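5th March. Up late, missed the Skeltden bus, walked it. Rain the whole way. Sneha rang about July again, wants four of us at Clillgate, I said maybe. Gran's clock still stopped. Sarmīte reckons 1931, the man in Nullham said older but he would, he wants to buy it. 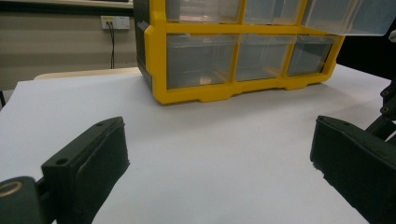
Must ring Aigars back before 12. He has the key for the clock or says he does. Soup for tea, too much salt. Wrote two letters, posted niether. Knee bad agian. Bed.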